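The Thickening

My aunt Ingeborg Kasten believed every problem in life could be fixed with gravy, and for most of my childhood I had no reason to doubt her. So when she left me her apartment over the Viser bakery, plus 44 recipe cards in a shoebox, I figured I'd better learn to make the stuff.

The trouble was card number 5. It said, in her spiky handwriting, "Add the powder, the usual one, until it looks right." That was it! No amount, no name, nothing. I tried flour first (lumps). Then I tried potato flakes, and let's just say I ate toast that night.

So I called Knut Reuter downstairs, who had played cards with her every week and owed her money the whole time. "Corn starch," he said, before I'd even finished asking. "Cold water first, then the pot. She yelled at me about it for years."

I ran to the store in my slippers and was back before he'd hung up his coat. 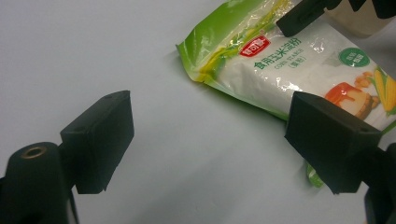

Last changed: November 10, 2023

The bag lay there on the bare table and I felt kind of shy about it, like I'd invited a stranger to dinner. Knut pulled up a chair and started giving orders. Stir it slower. Now faster. Is that the big pot? Why is that the big pot?

And then the gravy went glossy, all at once, and the whole kitchen smelled like being nine years old. I had to go look out the window for a minute. Knut got very busy with the salt.

We ate it over boiled potatoes, standing up, right out of the pot. He said hers was better. I said I knew that. Then he put a hundred on the table, folded up tiny, and told me it was half of what he owed her and I could have the rest in May.

"Is there any more?" he asked, and held out his fork.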